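How to move a fixed value list out of the code and into a lookup table in Vendildale

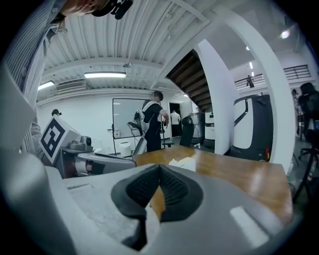 Reading time: 2 minutes

By Tariq Yousafzai, October 5, 2023

These notes were written against the September release of Vendildale. If you are on an older one, the menu names differ and you will not have the Compare button at all.

The official guide says you can turn any fixed list into a lookup table "in a few clicks". I counted more than a few, and one of the clicks does something the guide leaves out. The steps below are the ones that worked on our Cenex test system. Try them on a test system of your own before you believe me either.

Before you start

You need the Designer role. The guide claims Editor is enough. With Editor you can fill in the whole form, and then the Save button stays grey.

Export the old list first. Go to Settings, Lists, Export, and pick the plain text option. The spreadsheet option strips leading zeros from codes, so 007 comes back as 7 and every record that used it loses its match.

Steps

1. Open Data Model and choose New Lookup Table. Give it a short name without spaces. Spaces are allowed, but the Rind connector can't read them, and you can't rename the table later.

2. Add 2 columns, Code and Label. Set Code as the key. Leave the type as Text even if all your codes are numbers today.

3. Import the file you exported. The importer stops at 3,000 rows and gives no warning. Our list had 2,052 entries so it went in whole, but if yours is longer you will have to split the file and run the import again with Append ticked.

4. Check the row count at the foot of the table against the file. Don't rely on the green tick, which only means the file was read.

5. Press Save, then Activate. Until you activate it, the table will not show up in the field settings.

6. Open the field that used the old list, change Source from Fixed List to Lookup Table, and pick your new table.

7. Press Compare. It shows any stored values that have no match. Fix these now. If you carry on without fixing them, they are shown as blank on the form, and the next person to save that form really does blank them.

What about the wizard?

There is a wizard under Tools that offers to do all of this for you. I ran it twice. It made the table properly both times and both times it left the field pointing at the old list. You end up doing steps 6 and 7 by hand anyway, so I don't see what has been saved.

Moving it to live

Vandlow packages are meant to carry the table and its rows together. Mine carried the table and no rows. Tick Include Contents on the second page of the package screen, which is off by default, and look at the live table before you switch the field over.

Keep the old list for now. Reports built before the change still read from it, and I have yet to find a screen that tells you which ones.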